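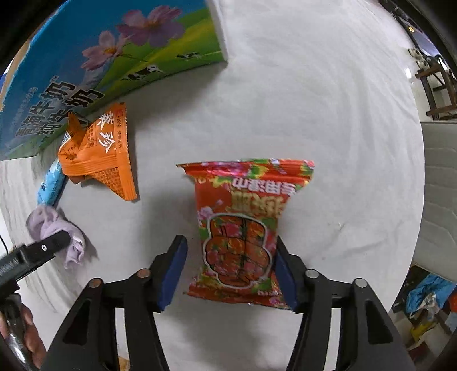 I have given up on the idea that a snack should be good for me. For most of my thirties I bought the sensible stuff, the seed crackers and the bars that taste like a doormat with dates in it, and I ate them standing up at the sink and then went looking for something else. These days I want a snack that looks like a party before you even open it. Give me a crinkly, shiny bag in red and orange and green and pink, flowers all over it, big yellow Chinese characters I can't read a word of, and a picture of something orange in the middle. I'm sold! I don't need a paragraph about somebody's farm.

My friend Manon Wong thinks I'm being childish. She buys her almonds in a brown paper pouch with a tiny gray label, and she says plain packaging means the company spent the money on the food. Maybe (I've had those almonds, and they were fine, and they cost seven dollars). But I think the brown pouch is every bit as much of a costume as the loud one. Somebody sat in a meeting and picked that brown. It wants me to feel like a calm person with a nice pantry, and I have never been that person.

What bugs me more is how the quiet look has eaten everything else in the store. Soup, dog food, toothpaste, all of it in the same oatmeal colors with the same skinny lettering. I stood in the aisle at the Sukbridge market last week and couldn't tell the pancake mix from the bath salts until I picked one up. My grandmother could find her brand of tea from 12 feet away without her glasses, and she'd have been lost in there.

So I'm voting with my cart. Two loud things a trip, minimum, and if one of them is awful I'll bring it to Manon's and leave it on her counter next to the almonds. She finished the last one, by the way.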